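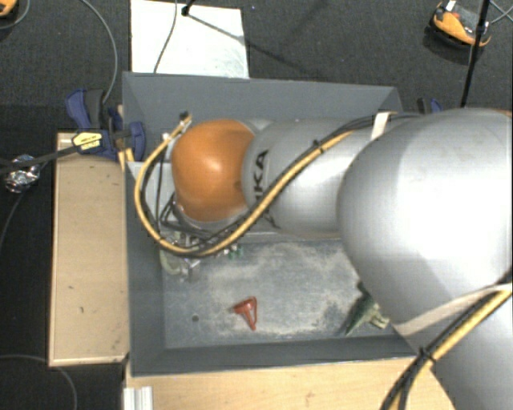
Equipment review: Dresteck hose and cable dressing kit

Reviewed for the student robotics project by Rekha Dhillon, teaching laboratory manager

The Dresteck kit is sold to colleges and training centres that need to route air hoses and cables along the outside of a robot arm. The department bought one set in July for the bin-picking project, in which second-year students program an arm to lift small mixed objects out of a deep bin. The kit comprises fabric straps, reusable ties, hose in two diameters, push-fit connectors and a printed guide. The price was 2370 pounds, including delivery.

Fitting was carried out by a group of 4 students under the supervision of Dalia Helmy. The guide allows one afternoon. Our group needed two, chiefly on account of the loop at the wrist. Too short a loop pulls at the connector when the last joint turns; too long a loop hangs into the bin and catches on the side walls. The guide gives a single length for all arms and should be amended. Students arrived at a workable length by trial at low speed.

The straps are the best part of the set. They hold firmly on a rounded housing, leave no marks on the paint and can be moved without tools. The ties are adequate, although their tails should be trimmed or turned away from the path of travel. The connectors were stiff at first and one was replaced by the supplier without charge.

Over 37 hours of supervised running we recorded no leaks and one snag, which was traced to a loose strap. The earlier arrangement, using tape and a Khoo spiral wrap, had required attention at almost every session. Staff should note that the kit does not include a strain relief for the gripper wiring, and this must be ordered separately.

The kit is recommended for groups that change grippers often. Departments with a fixed set-up may find the Plomari clips sufficient at a much lower cost.

Overall mark: 8 out of 10.

This website uses cookies to improve your visit. Accept all | Manage preferences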